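Sun 12 April

Coffee, day nine without 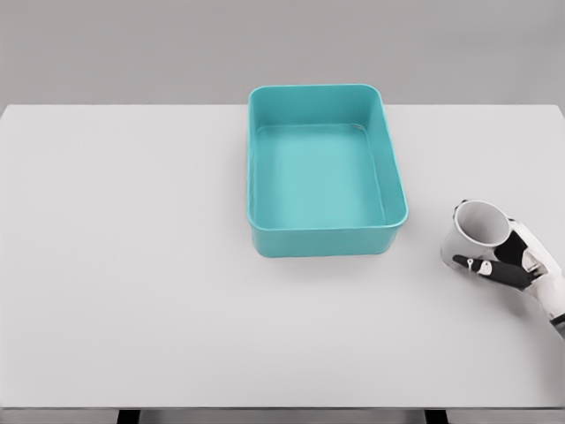 White mug, teal bin.

Slept badly again. Woke at four with the headache sitting behind my left eye and lay there composing a letter to Cor Verstraete, whose book got me into this. I won't send it. I composed a good one, though, with a paragraph on page 187, where he claims that by the second week most people "wake before the alarm and feel glad." I did wake before the alarm. He can have that half.

I want to write down what I was promised before I forget, because I notice that my memory of it is already getting softer and I suspect that's how these books work. The promises were: deeper sleep by day five, steady energy by day seven, and some kind of general calm that he describes over most of a chapter without ever saying what it is. Today is nine. Sleep is worse. Energy is flat from lunch until dinner and then I'm wide awake at eleven reading about boilers. As for calm, I was short with the man at the Flenstead tire place on Friday over a valve cap.

To be fair to Verstraete, the afternoon shakes are gone. I used to get them a little before three and I haven't had them since Tuesday or so. I also haven't been hungry in the mornings, which could be a good thing or could be the start of a cold. This is my whole problem with doing an experiment on yourself. Everything that happens gets filed under coffee. My knee felt good on the stairs yesterday and for a second I thought, well, there you go.

Denise says I'm doing it wrong because I quit all at once. The book says to taper, one cup fewer every three days. I was on five a day, sometimes six, so tapering would have taken me most of a month, and I know what I'm like in a month. I'd have been back at five and calling it a plateau.

The replacement is the part I really resent. On day two I bought a bag of Worneo, the roasted chicory stuff he mentions in the back of the book, in a list headed "things that have helped readers." Thirty dollars with the shipping. It smells wonderful in the bag, like the inside of an old cupboard where someone kept chocolate, and then you pour water on it and it tastes of hot toast crumbs. The package says to give it 30 days for your palate to adjust. I'd like to know what else gets that kind of deal. If I bought shoes that hurt and the box said to give it a month I'd take them back to the store.

I went on the reader forum last night to see if anyone else was as crabby as I am. There were 2,540 replies in the main thread and I read maybe the last 70. Almost all of them were happy. Then I thought about who stays on a forum like that. The ones who gave up on day four are out having a latte somewhere and have no reason to log in. One woman wrote that quitting had fixed her sleep, her skin and her relationship with her sister, and that she'd also moved to the coast in December. I'd guess the coast did some of that.

Walked to Pacheco's with the dog after breakfast to get the paper. This was a mistake as a route. They've put the grinder right by the door, and I stood there holding the leash and just breathed in for a while like somebody at a lake. The girl asked if I wanted the usual. I said a mint tea, please, and she looked sorry for me. Two fifty for a bag and some water. Drank it on the bench. It was fine. Mint tea is always fine, I don't think I've ever had a remarkable one.

What I can't work out is whether I'm a person who had a problem. I drank a lot of coffee and I slept six hours and I felt all right. Then I read a book that told me all right was a symptom. He does this more than once, now that I look back at the parts I underlined. If you feel bad, that's the coffee. If you feel good, that's the coffee covering up the bad. I can't think of any way I could have felt that would have gotten me off the hook.

Still, I said three weeks and I'm going to do three weeks. Partly out of stubbornness and partly because Denise has told her mother.

Rest of the day: cleaned out the hall closet and found the other Hetmont glove. Called Ray about the gutter, no answer. Soup for lunch, the end of the barley one. Nap from two to twenty past three, woke up with the blanket pattern on my face and the headache a good deal better, and I haven't decided what to put that down to. Need to get dog food and stamps tomorrow.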